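THE TOWN THAT FELL BACK IN LOVE WITH MENDING

Trivunthorpe's old drill hall on a Saturday morning sounds like a school dinner queue, only happier. There are sewing machines going, a kettle that never gets a rest, and a long table of people arguing cheerfully over the right thread for a duffel coat.

Tuncay Tuncer started the Stusgate Mending Club with a biscuit tin of needles and three friends from his old job at the Lindqvist shirt works. More than 300 people have been through the doors by now, and on a busy week the waiting list for a machine runs out into the corridor.

"I thought we'd do socks," he says. "Then a woman came in with her grandfather's sailing jacket and we were off!"

What I love about the place is how much good sewing is going on, and how lightly everyone wears it. I arrived with a torn pocket and a fair bit of shame (it had been torn for two years) and left having learned ladder stitch from a retired bus driver, who then showed me his darning. It was gorgeous, all tiny orange squares on a grey elbow.
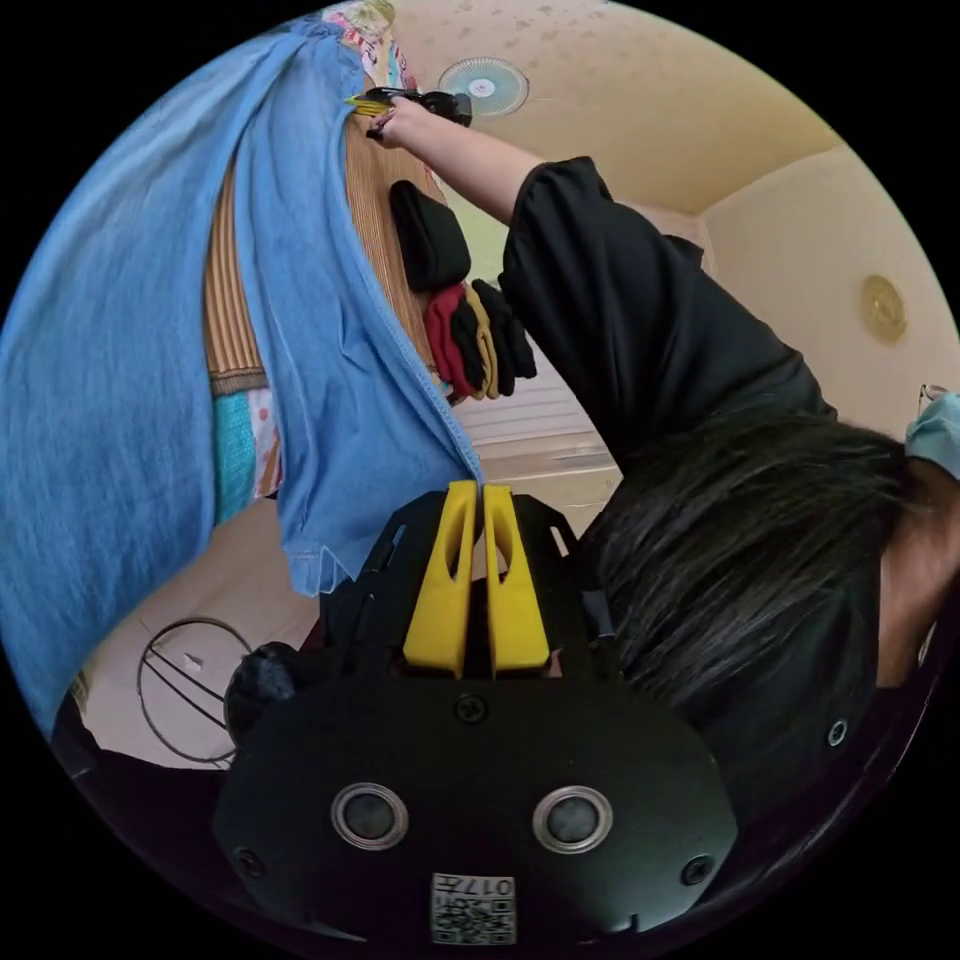
Light-blue cloth, hung up in long folds.

Old cotton is a joy to work with, Tuncer tells me. It has done all its shrinking, it takes a patch without puckering, and a faded blue sits well beside nearly any other blue you have in the bag. He keeps worn-out shirts for exactly this, sorted by weight, and will happily talk you through the lot.

Beginners pay £3 and get a needle, a square of calico and a seat near someone patient. The oldest machine in the hall, a green Tukix that weighs as much as a small dog, is 65 years old and still the one everybody wants for denim. Bring your own scissors if you have decent ones, and get there before ten if you're after the Tukix.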